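Renting out the garage side of a townhome – HOA says no?
Homeowner Talk > Buying, Selling and Renting

tilebackward
Hi all, long time reader. We closed on a two bedroom end unit at Gresolach in April of last year and I'm trying to figure out if I messed up. Our unit has the attached garage plus the bonus room behind it with its own door to the side path. I work out of the bonus room and don't need the garage, so I want to rent the garage to somebody for storage. No sleeping in there, no business, just boxes and maybe a motorcycle.

I emailed the management company (Van Wyk, if anyone else has the pleasure) and got back one line saying "garages are to be used for the parking of resident vehicles." I've read the CC&Rs twice and the only thing I can find is a rule about not converting the garage to living space. Storage isn't living space! Has anyone fought this? I'd be asking 200 a month, which would cover a good chunk of the dues.

pinehurst_lurker
Check the rules and regs, not just the CC&Rs. They're two different documents and the board can change the second one without a vote of the owners. Ours has a line about garages that was never in the closing packet.

tilebackward
Ugh. I have a PDF called "Community Handbook", would that be it?

pinehurst_lurker
Probably. Search it for "garage" and for "sublet".

mrs_dovetail
I'm going to be the grump here. I live in a complex where half the garages are rented out or stuffed to the ceiling and the guest spots are full every single night. My sister came to stay and had to park on the main road and walk back with a suitcase. The rule is there for a reason. You bought in knowing there was an HOA.

tilebackward
I get that, but we own one car and it lives on the driveway pad. We have never used a guest spot. My renting the garage doesn't put one more car on the street.

mrs_dovetail
It does when your renter comes by on a Saturday morning with a trailer. And then the next owner says well, she did it. I'm not trying to be mean, I've just lived it.

duplexdan_was_taken
Have to disagree with mrs_dovetail. If it's not written down it's not a rule. A one-line email from a manager isn't a rule either. Ask them for the section number, politely, in writing. I did this over a satellite dish and they went quiet for five weeks and then told me to go ahead.

quietcornerlot
Going quiet for five weeks isn't the same as permission, Dan. I'd want the yes in an email before taking anybody's money.

duplexdan_was_taken
I said they told me to go ahead! It was in an email!

quietcornerlot
Fair, I read too fast.

Different question for the OP. Have you called your insurance? My policy on our place at Oradon covers our stuff in the garage, and when I asked about somebody else's stuff the lady on the phone got very careful with her words. I ended up needing a rider. It wasn't a lot of money but I'd have been in trouble without it if the water heater had let go.

tilebackward
No, hadn't even thought of that. Our water heater is in the garage too. Adding it to the list.

pinehurst_lurker
Also is there a door between the garage and the house? You'd want a real deadbolt on it. And think about where your breaker panel is. Ours is on the back wall of the garage and I wouldn't love having to text a renter so I could flip a switch.

tilebackward
Panel is in the hall closet thank goodness. The door to the house has a knob lock and that's all. I should say the bonus room also opens onto the garage, so that would be two doors to deal with. I'm in there most days. 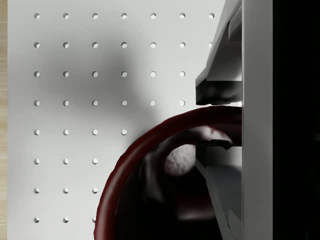
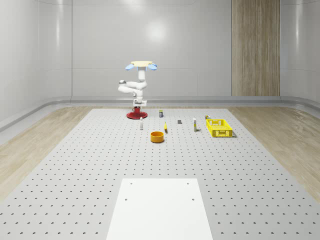

Both rendered, same setup. The second one has the whole arm in it.

So I'd be on the other side of the wall from whoever it is, and I'm on calls a lot. Not sure I want to hear the garage door going up and down at all hours, now that I type it out.

mrs_dovetail
Set hours then. Put it in the agreement. If you're going to do it (and I still say don't), nine to six and no engines running inside.

backporchbeth
Jumping in because I rented out our garage for 18 months at our old townhome. Good experience overall! What I'd do again: month to month, first month and a deposit up front, and a written list of what can't be kept in there. Paint, gas cans, propane, food of any kind. We got mice from a bag of birdseed and it took forever to get rid of them.

What I wouldn't do again is give out our only remote. Get a keypad and change the code when they move out.

tilebackward
Birdseed!! I never would have thought of that. Did your HOA know?

backporchbeth
They did, we filled out a form. It asked for the renter's name and plate number and that was pretty much it. But every place is different. Our dues were low and the board mostly cared about the pool.

duplexdan_was_taken
The pool people are always the board people.

quietcornerlot
One more thing on price. 200 seems high to me unless it's a full two-car. The storage place near us has a unit half that size for less than half that, and it has a gate and cameras. Then again you can't roll out of bed and walk to it.

tilebackward
It's a one and a half, I guess? One car and a deep shelf area. Someone over in the Nilum section of our complex is getting more than that, or says she is.

pinehurst_lurker
Wait, so someone in your own complex is already doing it? Does Van Wyk know?

tilebackward
No idea and I'm not going to be the one to bring it up, lol.

mrs_dovetail
And there you go. That's how it starts.

tilebackward
OK update, 25th February. Searched the handbook like pinehurst_lurker said. It's in there, section on parking: garages have to be kept "available for at least one resident vehicle" and any rental of "a portion of the unit" needs board approval. So it isn't a flat no, it's an ask first. I wrote back with the section and asked how to get on the agenda. I also left a message with the insurance people.

duplexdan_was_taken
"Available for" is doing a lot of work there. A garage with a motorcycle and some boxes along the shelf is still available for a car if it fits.

quietcornerlot
I'd measure before you say that to a board. Tape on the floor, car in, see what's left over. If all you can offer is the shelf area then you're renting out a shelf, and the price is going to have to come down.

backporchbeth
We had a guy who only wanted the shelf! Christmas decorations, five tubs. Easiest money we ever made, he came by two times a year.

tilebackward
That might be the way to go. Does anybody have a storage agreement they used that I could copy? Everything I find online is for a whole apartment.

backporchbeth
I have mine somewhere, will dig it out tonight and message you. It's only a page and a half.

mrs_dovetail
Put the hours in it.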